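Community Partnerships list, message archive
Posted in March, 16:40
From: Abbasi, charity programme desk

Subject: Re: Walk for kidney patients, what we still need

Dear all,

Thank you for the many replies to my first message. I answer the open points in the same order as they came.

> Is it decided that Flirnell will be the main sponsor this year?
> And does our own team walk under their name or under ours?
> I must tell the printer before the end of the month.

Yes, it is decided. Flirnell has signed for 2 years and they pay the hire of the park and the water stations. We walk under our own name, Tedesora, and the Flirnell logo comes only on the back of the shirt. Please send the printer the new file and not the one from last year, where the kidney charity's name had a spelling mistake.

1. Registration

We have now 90 walkers from the company. Family members can join, but each adult must fill in the form separately. Children under 16 go on the form of a parent. 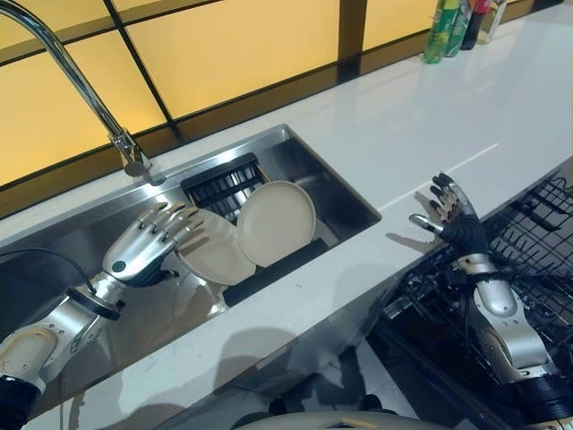 2. Donations

The total on our page stands at £3601. I was asked if the company will match this amount. The answer from finance is yes for gifts made by employees, and no for gifts which come from suppliers. If you collected cash, please bring it to the desk in an envelope with your name and extension number.

3. Patient information leaflets

Prandance has offered to print the leaflets on home dialysis free of charge. Our medical reviewers would like to read the text one more time before it goes out. I know this makes a delay, but a leaflet for patients must be correct, also when it is for a charity day. 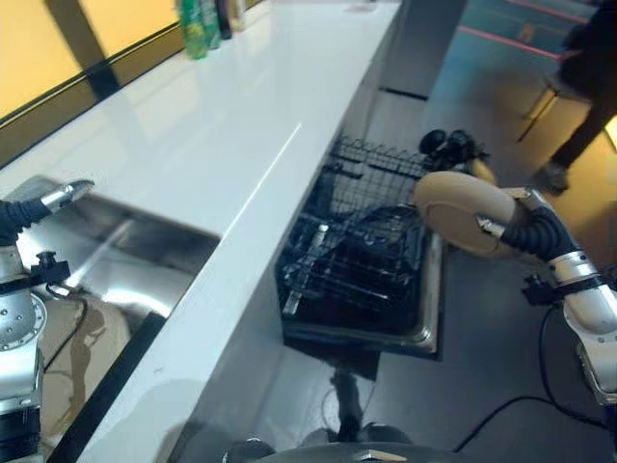
Tedesora Patient Support Services | Community Partnerships Team

One more request. We are still short of people for the registration tent in the early morning. You can help there and walk afterwards, as the tent closes before the start. Please write to me directly and not to the whole list.

With kind regards,
Abbasi

Recent messages on this list
- Shirt sizes, second reminder
- Call for speakers: living with a transplant
- Re: Parking near the park entrance
- Changes to the employee giving form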